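Can a Robot Arm Clear the Table Yet? Household Chores in Simulation

Project report, Introduction to Robotics
Haziq Setiawan and Mircea Husar

1. Background

Our project started from a question that came up in the October lab session: if a robot arm can pack boxes in a warehouse all day, why can't it put away the dishes? We wanted to test how far an off-the-shelf control policy gets with small chores in a kitchen or a workshop. We did not have time on a real arm, so everything in this report was done in simulation.

We picked three chores: moving a slim object from one place to another, pushing a flat item to the back of a surface, and closing a drawer. Each of these takes a person a few seconds. They also cover different skills, which are grasping, pushing, and pulling or pressing against something that moves on a rail.

2. Setup

The simulator we used is called Beviritz. It comes with room layouts and a set of objects, and it lets you choose surface textures and lighting. The control policy was Talto, which we used as provided, without training it further. Talto takes the view from a camera near the gripper plus a short written instruction, and it outputs small movements of the arm along with an open or close command for the fingers.

We ran 607 attempts in total over 19 room layouts. An attempt was stopped after 65 seconds of simulated time. We counted it as a success only if the object was at the goal and the fingers had let go of it. Mircea wrote the scripts that reset the rooms and saved the results. Haziq went through the saved views and labeled the failures.

The camera has a wide-angle lens model, so the view is round and straight edges bend a little toward the outside. The gripper takes up a large part of it. We kept this view because Talto expects it, but it means that anything low and close to the arm can be hidden by the gripper housing.
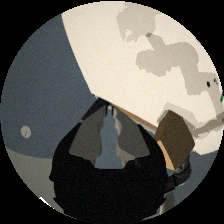

Figure 1. Simulated gripper view, with a slender blue-gray object between the two fingers and a marbled cream surface to the upper right.

3. Results

Closing the drawer worked best. The target is large, it only moves in one direction, and a push that lands slightly off center still does the job. Pushing the flat item came second. Most failures there happened when the item turned as it was pushed and ended up sideways against the wall.

Moving the slim object was clearly the hardest of the three chores. We saw the same problems again and again:

Fingers closing too early, so that the object was knocked over.
A grasp too near the top, after which the object swung when the arm moved.
The arm reaching the goal but not opening the fingers before the time limit.

The last one surprised us. A person watching would say the chore was finished, but under our rule it was a failure. We discussed changing the rule and decided to leave it, as a robot that will not let go of a cup is not much use in a kitchen.

Surface texture also seemed to matter. In rooms with patterned surfaces the arm paused more often before moving down. We did not set up a separate test for this, so we can't say how large the effect is or if the pattern was the cause.

4. Comparison with shop-floor work

For the shop-floor side we read the course handout on the Gronbridge packing line. The parts there arrive in the same position each time and the lighting does not change. The arm repeats one motion. Our rooms changed between attempts, and Talto had to find the object first. We think this explains most of the gap between what we expected and what we got.

5. Limits

Contact in the simulator is simplified. Objects do not bend, and friction is the same everywhere on a surface. We also tested only one policy. Speed was not compared with a person, although every attempt we watched looked slow.

6. Next steps

Our advisor, Dr. Olteanu, suggested adding a second camera placed away from the arm, so that the area behind the gripper is covered. We would also like to repeat the slim object chore with plain and patterned surfaces in the same room layout. The reset scripts need a fix before that, because they sometimes place two objects in the same spot.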